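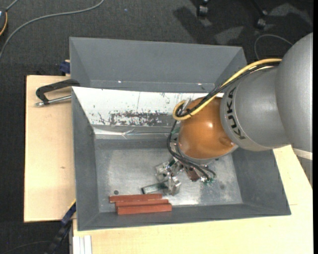

Grey metal bin with sloping sides and reddish-brown bars on its floor.

Sloped-wall bin

A sloped-wall bin (also called tapered bin or slant-sided bin) is an open container whose walls lean outward, so that the floor is smaller than the opening. It is used in workshops and factories to hold loose parts, such as bars, castings, bolts or discs, before they are taken out one by one. The name is used for the large bins that stand on the floor as well as for smaller ones that are placed on a stand or a table.

Form

The bin has a flat floor and four walls. The angle of the walls differs between makers. A steep wall gives more volume for the same opening, and a flatter wall makes it easier to reach the parts that lie at the side. Where the wall meets the floor there can be a sharp fold or a rounded one. In a bin with a sharp fold, thin parts may get stuck in the corner, and long parts like to lie along it.

Most bins for heavy parts are made of sheet steel. Bins for light or delicate parts are often made of plastic. The inside may be painted, galvanized or left bare. Bare metal becomes scuffed after a short time of use, and the floor then shows a mixture of dull areas and bright worn areas. This wear has little influence on the strength of the bin, but it changes how the floor reflects the light.

Behavior of parts

When parts are poured into the bin, the slope guides them toward the floor. Round parts roll down easily. Rectangular bars slide, and they stop when one end touches the floor or another bar. As the bin becomes empty, the last bars often lie flat, next to each other or partly one over the other, and it can be difficult to get hold of them when they are close to a wall.

Small foreign objects also collect on the floor. Discs, washers and chips stay under the parts and are found only when the bin is almost empty. For this reason many workshops turn the bin over and sweep it before a new load is put in.

Emptying

The bin can be emptied by hand, by tipping, with a magnet or with a robot arm that reaches in from above. In the last case the depth of the bin and the angle of its walls are important, as the wrist of the arm and its cables need free space when it goes down to the floor. Reflections from bare metal can disturb a camera that searches for the parts, and a matte coating is sometimes chosen to reduce them.

Sizes

There is no common standard for the sizes. The Arkberg series, known in several Belgian workshops, has nine sizes, and the smallest of them has a floor 39 cm long. The Pluvance bin is sold in three sizes, and its largest model is rated for a load of 80 kg. Bins of different makers usually can not be stacked into each other, even when their openings are equal.

Terminology

In her guide to workshop containers, Veerle Van Beek separates the sloped-wall bin from the hopper. A hopper has an outlet at the bottom, while a bin is closed there and must be emptied through its opening. Some catalogs do not follow this division, and Wasus lists both kinds under the word "hopper".

See also

Bin picking
Hopper
Parts tray
Tote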